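4.2 Open-day sessions

The second part of the study took place during the February open day at the Tarport site. Visitors came through the home-tasks room in groups, watched the arm work for a while, and could ask the operator questions at any point. We kept the session format from the lab trials as far as we could, with two changes. The operator talked while working, and visitors were allowed to pick the next task from a printed card.

The card listed 7 tasks. Six of them had been run many times in the lab under the Plondex protocol. The seventh, cleaning a litter box into a lined trash can, had been added late and was the one visitors picked most. We had expected the drawer and towel tasks to be more popular, and had set up the room with those in mind. The litter station ended up in the corner by the door, where only the front row of a group could see well, so we put the wrist view on the wall screen during that task.

Teleoperation used the same leader handles as in Section 3. Two operators took turns, changing over after each group. Neither was told which sessions would be scored. The control software was Shim, with the speed limit set lower than in the lab for the sake of the visitors standing nearby. Each session was capped at 20 minutes, including questions. 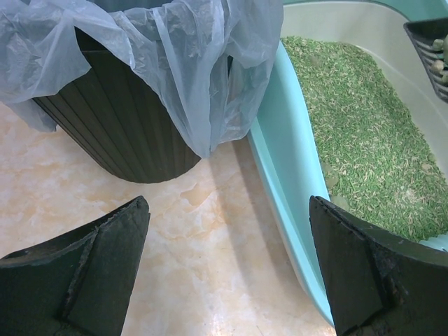 Figure 4. Wrist-camera view of the litter task. The gripper is open in front of the litter box, with the lined trash can to the left and the slotted scoop at the back of the box.

The layout in Figure 4 places the can and the box side by side with a narrow strip of floor between them. A short transfer keeps the scoop over the floor for less time, but it also brings the loose folds of the bag close to the rim of the box. Both operators named the bag as the hardest part of the station when we asked them afterward. It has no fixed shape, and the thin plastic is difficult to judge on the wall screen. The glossy floor was a smaller problem - reflections in the marble pattern bothered one operator and not the other.

The litter is a pellet type in greens and beige. Clumps are duller and browner than the pellets, and visitors following on the screen often pointed them out before the operator had said anything. We did not plan for this and did not score it, but it affected the sessions. In several groups people called out directions, and the operator sometimes followed them. We marked those stretches in the logs and left them out of the timing comparison in Section 5.

Visitor responses were collected on a short form at the exit, using the Justitz comfort items without changes. Groups that had watched the litter task also answered 2 added items, one on hygiene and one on whether they would want such a system running at home while they were out. Forms with either added item left blank were kept for the main analysis and dropped only from the comparison between tasks.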